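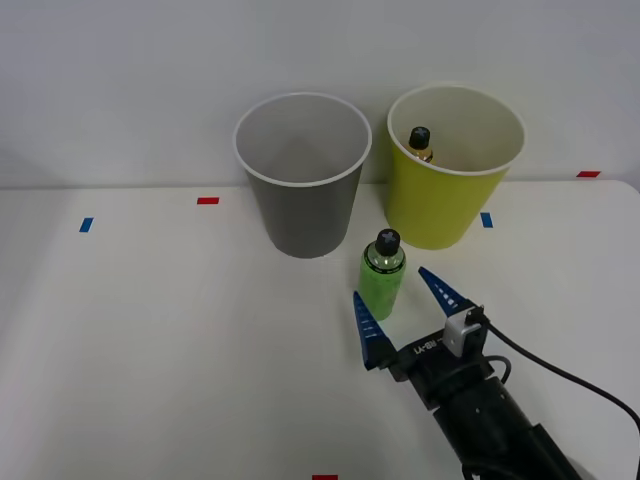 Sorting looks easy until the gripper has to do it, one Year 9 entrant told the judges at the Jorcombe Schools Robotics Challenge, and her team spent most of March learning how far to open the fingers before going near a bottle.

Her team was one of 8 that reached the final round at the Mellor Community Learning Centre. The challenge is run by the Wudo Robotics Club and was open to secondary students across the Jorcombe district. A total of 87 students took part this year.

MEDIA RELEASE
2024-06-25

Students finish bottle sorting challenge at Mellor

Teams in the final were asked to program a robot arm to pick up small bottles from a table and place them in paper cups. Strips of coloured tape were used as position markers. Teams had four attempts each, and the best attempt counted.

Points were given for bottles placed, for cups left standing and for a written log of changes made to the program. Touching the arm or the table during an attempt ended it.

First place went to the Bruteo team from Jorcombe High School. The team chose a slow approach to each bottle and kept the same speed for all of its attempts. Second place went to a mixed team from the Wudo club's after-school class.

The judges said the logs were better than last year's, and that several teams had written down failed attempts in enough detail for another group to repeat them. They would like to see more testing with the cups moved to new spots.

The after-school class starts again next term at the Mellor centre. It is free for students in Years 7 to 10 and no programming experience is needed. Students should bring a notebook and closed shoes. Laptops are supplied.

Enrolment forms are available from the Mellor centre's front desk and from school offices in the Jorcombe district.

Media enquiries: Wudo Robotics Club, care of the Mellor Community Learning Centre.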